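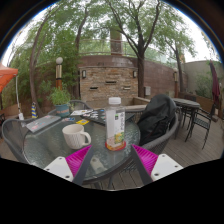
Patio and Outdoor Seating Check – Bruddale Guest House, Rear Patio
Completed by: Lino Messina
Date: August 5, 2019
Last full check: June
Form 48, outdoor areas

Mark each line OK, Fix, or Watch. Put comments under the line they belong to. Anything marked Fix goes on the work list the same day.

TABLE

1. Glass top free of chips and cracks
OK. Went around the full edge by hand and looked at the top from low down with a flashlight. The rippled surface hides small scratches, so feel for them as well as look.

2. Glass seated properly in the rim
OK. No lift when pressed on opposite sides. The dark rim has dirt packed into the joint in two places. Cleaned one with a soft brush, the other needs soaking.

3. Table stands level
Watch. Slight rock when leaned on from the house side. One foot pad is worn down. Vincze sells the pads in packs of 40 and we still have most of a pack in the shed.

4. Bolts under the table tight
OK. Gave two of them a quarter turn.

5. Items on glass suitable for outdoor use
Watch. Laptops, a mug and a plastic bottle were out on the table with papers and cards. The ribbed mug is ceramic and guests like those, but the house rule is still plastic cups near the steps. The table is far enough from the steps that I left it alone. Drinks and laptops share one flat surface with no lip, so a spill will run. Suggest a small side table for drinks.

6. Nothing light left loose
Watch. Paper and cards go over the wall in any wind. A couple of flat stones or a clip board would do.

CHAIRS

7. Weave intact, no broken strands
Fix. Checked the gray woven chairs one at a time, seat, back and arms. One has a strand coming away under the left arm, sharp at the end. Trimmed and taped for now. The rest are sound.

8. Frames straight, no movement at joints
OK.

9. Chairs clear of the walkway when pushed in
OK. When pulled out they take up about half of it. Please push them in at closing – this was on the June sheet too.

10. Rated load label present
Fix. Missing on one chair. Skastevham will send replacement labels if we give them the order number, which ends in 911.

PLANTS

11. Pots stable and away from table edges
Fix. The potted plant in the teal-blue pot stands right at the edge of the glass table. Move it to the middle or onto the ground by the wall. A pot that size will break the glass of the door if it goes the wrong way.

12. Pots drain without wetting the walkway
OK. Put a saucer under any pot that stays on the table. Water sitting on the glass leaves a ring that takes vinegar to get off.

13. Leaves clear of faces and seats
OK. Leaves are thin and soft, no thorns.

GROUND AND ACCESS

14. Surface even, no trip points
Watch. One joint near the drain is opening up. Fits a pencil now, did not in June.

15. Drain cover in place and clear
OK. Removed leaves.

16. Extension cords
OK. None run across the patio. Laptops are to be used on battery out here or charged indoors. The outdoor outlet is for garden tools only.

17. Lights working
OK. All 6 wall lights come on. The one by the gate is slow.

18. Gate latches from both sides
OK. Oiled.

CLOSING COMMENTS

Three lines marked Fix: 7, 10 and 11. Line 11 can be done by whoever reads this first.

The umbrella and base were not checked. Add them to the sheet next time – they come between Table and Chairs.

Line 3 needs two people, one to hold the table and one to change the pad. Clear the top completely before tipping or lifting it, and do not lift by the glass.

Next check: before the furniture goes under covers.

L. Messina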